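20 April 2024

Toilet day! I'd been putting it off all week and then I ran out of other things to put off, so on went the old clothes and out came the brush. I know it's an odd thing to fill a diary page with, but I did promise myself I'd write down the dull days as well as the ones with cake in them (there was also cake, see further down).

It's a funny place to be cleaning a loo anyway, up at the Netance unit. One long white room, pipes everywhere you look up, and cardboard all over the shop because we still haven't properly unpacked. I've got quite fond of it. It echoes a bit, and if you drop a bottle cap you can hear it go for ages, and then of course you have to go and find it.

I started how I always start, lid up, seat up, and a good look at what I was in for. Most of it wasn't bad. The trouble is always under the rim, where you can't see, and round the back of the bowl where the water sits. My mum used to do hers with a little mirror from her handbag to check underneath, and I used to think she was mad, and now I've got a little mirror of my own so there we are. I went round with the brush slowly, up the side and along, pressing on a bit instead of just swishing. Swishing is my downfall. I get bored and I swish, and then a week later there's the line again.
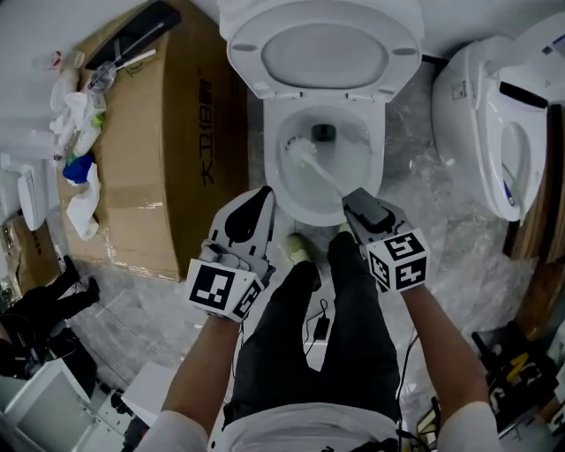

Fongchan Suwannarat told me over the phone at lunch that I do it all in the wrong order, that the outside of the loo should come first and the bowl last of all, or else you end up wiping the seat with hands that have just been holding the brush. Which is annoyingly sensible! I said I change my gloves in between. Fongchan said nobody changes their gloves in between. I went a bit quiet at that, as I had not, today, changed my gloves in between.

So I went back and did the outside again with clean ones. Cistern, handle, lid top and bottom, seat top and bottom, those little bumpers the seat rests on (grim, always grim, why do they collect so much?), and then down the outside of the bowl to the floor. I like doing the outside really. You get a result straight away and it smells nice.

The big brown box has become the cleaning table, by the way. It's the one lying on its side with 大卫18 on it in black, and it's just the right height so you're not bending down to the floor for every little thing. The small green-capped bottle lives up there now, with the blue cloth and a whole heap of wrapping I keep meaning to deal with. I did think about clearing the wrapping today. I thought about it quite hard. Then I had a cup of tea, and by the time I'd finished the tea it had turned into a job for tomorrow.

I'm trying a new limescale stuff from Mindard. It cost me 11 pounds, so I expected miracles, and the smell is like a swimming pool that's been peeling oranges. The old one was from Faltent and it was half the price and perfectly fine, only the shop had stopped stocking it and I was too lazy to go anywhere else. I squirted it under the rim, shut the lid and went off to sweep. Sweeping up there is lovely, all that length of wall to follow, except that cardboard sheds. Does anyone else find that? Little brown crumbs of it, all along the skirting, and you sweep them up and turn round and there are more.

I stood for a while and looked up at the duct too, the long white one with the slots in. It must be thick with dust along the top. I am not going up there. I'm writing that down so that when I get a burst of energy in July and start looking for the ladder I can come back and read it.
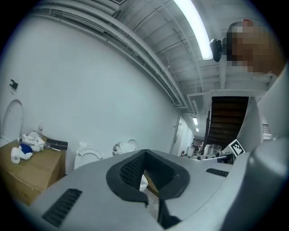 How long do you leave limescale remover in the bowl before you brush it?

Fifteen minutes does it for an ordinary clean, with the lid down, and then you brush and flush. If the line is still there, do another fifteen.

I've copied that in from the notes at the back of this book, from when I had the flat with the terrible hard water, and I'm putting it here so I stop having to hunt for it. I always think it'll be longer. I always think overnight, and then I forget, and then somebody needs the loo.

Second go with the brush was much better. I held it further down the handle, which gives you more push and also more splash, so swings and roundabouts. Rinsed the brush in the flush, then trapped the handle under the seat so it could drip into the bowl. I got that tip off the radio years ago and I'm still pleased with it every single time. It stops you getting that horrible puddle in the bottom of the holder.

Then the cake! I walked down to Gentile for a coffee and had a slice of the lemon one, and then I took 2 slices home in a box for later, and one of them did not make it home. The woman behind the counter asked if I'd been up to anything nice and I said cleaning a toilet, and she moved the cake tongs a tiny bit further away from me. Fair enough. I had washed my hands, I'd like that on record.

Went back up afterwards to collect my bag and ended up sitting there for ages with my head tipped back, listening to the pipes tick and following them along the ceiling to see where they all go. I lost them every time. My neck is stiff now.
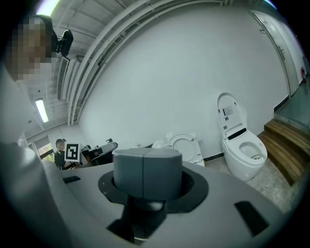
Pipes and strip lights, Netance unit.

Things for tomorrow, then. Wrapping, definitely. New gloves, a pair for the bowl and a different colour for everything else, so Fongchan can't say a word. Something for the floor behind the loo, where the mop won't fit and I end up on my knees with a rag. And ring the shop about the Faltent, in case they've got a last bottle hiding in the back.

Bath now, and the other slice of lemon cake in the bath if I can find a plate that floats.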